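The Trial Period

The Bulteo kit came in five crates, and the man from Pendetti who delivered it would not carry them past the door. Iresha Hettiarachchi signed for them and moved them herself with the post trolley.

She was the only tester at Markham Supplies who had any space left in her room, so the review had come to her. Markham sold equipment to colleges. If she wrote a good report they would put the Bulteo in the January catalogue, and if she wrote a bad one they would carry on selling the Shirazi, which was older and cost 3000 pounds. The Bulteo cost 2000. Everyone upstairs already wanted it to be good.

It took her two days to put together. The manual had been translated by someone who knew a lot about bolts. The table went up first, then the arm, then the wooden board on top of the table. She ran the start-up check and the arm lifted itself, turned once to each side and folded down again. She wrote the time in her notebook.

Haruna Takagi rang from Pendetti that afternoon. She was the support contact, and her name was printed on a card inside the last crate.

"Have you done the sorting lesson?" Haruna asked.

"I've only just switched it on."

"Do the sorting lesson first. It's the one people buy it for."

The sorting lesson was on page 21. You put the blocks out on the board any way you liked, typed in an instruction, and the arm did what it was told, or tried to. Iresha typed: put the red ones together. The arm picked up the red cylinder and set it down beside the red star. She typed: put the blue ones together. It did that as well, though it took three goes to get hold of the triangular one, which kept slipping round in its grip.

She made a table in her notebook with a column for each colour and a column for remarks. Under remarks she wrote "slow on triangle".

By the end of the week the remarks column was full. The arm was good with the cylinders. It was fair with the stars if they were lying flat. It did not like the arched yellow piece at all, and would hover above it and then go off to do something else. None of this was serious. The Shirazi could not tell a star from a cylinder in the first place, and colleges had been buying it for years.

What she could not find a heading for was the mornings.

Every evening she ran the last test, sent the arm to its rest position and wrote down where the blocks were. She drew them as small shapes on squared paper. On Tuesday morning she came in and the green star was not where she had drawn it. It had moved a hand's width to the left. She thought she had drawn it wrong. On Wednesday the drawing was wrong again, so that evening she drew it twice, and took a photograph the next day as soon as she had her coat off.
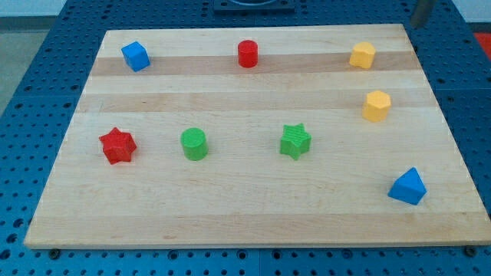 The board on Thursday morning, before the first test.

She put the photograph next to the drawing. In the drawing all the blocks were bunched at the near end, where the last test had left them. Now there was hardly anything at the near end, and there was bare wood between every piece and the next.

She rang Haruna.

"Does it do anything at night?" she asked.

"It should be in rest."

"It is in rest. It's in rest when I leave and it's in rest when I come back."

Haruna was quiet for a bit. Iresha could hear her typing. "What was your last instruction yesterday?"

Iresha looked. "Put everything together."

"And the one the night before?"

"The same. I use it to tidy up."

"Right," said Haruna. "And in the morning they're apart."

"Yes."

"Is it a mess, or are they spaced out?"

Iresha looked at the photograph again. "Spaced out," she said. "More or less in rows."

"There's a practice setting," Haruna said. "It's meant to be off in the version we sell. It goes back over anything it got wrong in the day, when it isn't busy. It would need room for that. It can't get its fingers round the triangle if there's something up against it."

"So it spreads them out to practise."

"I think so. I can send you a file that switches it off."

Iresha said she would have the file. It came within the hour, and she read the instructions that came with it, which were short. Then she set up the first test of the day. She typed: pick up the blue triangle.

The arm came down over the board, turned its wrist a little further than it had on Monday, and picked it up first time. She typed it again and it did it again. She did it ten times and put ten ticks in her notebook.

The report was due on 17th September. She wrote most of it that afternoon. She gave the price, the time taken to build it and the trouble with the manual. She said the arm was slow on some shapes to begin with and got better - she put the figures in for that. She wrote a paragraph on the practice setting and said colleges should be told about it and allowed to choose.

She left the file where it was. At half past five she typed her last instruction, which was to pick up the arched yellow block. The arm hovered over it and went off to the side. Iresha sent it to rest, drew the blocks on a fresh sheet of squared paper and turned out the light.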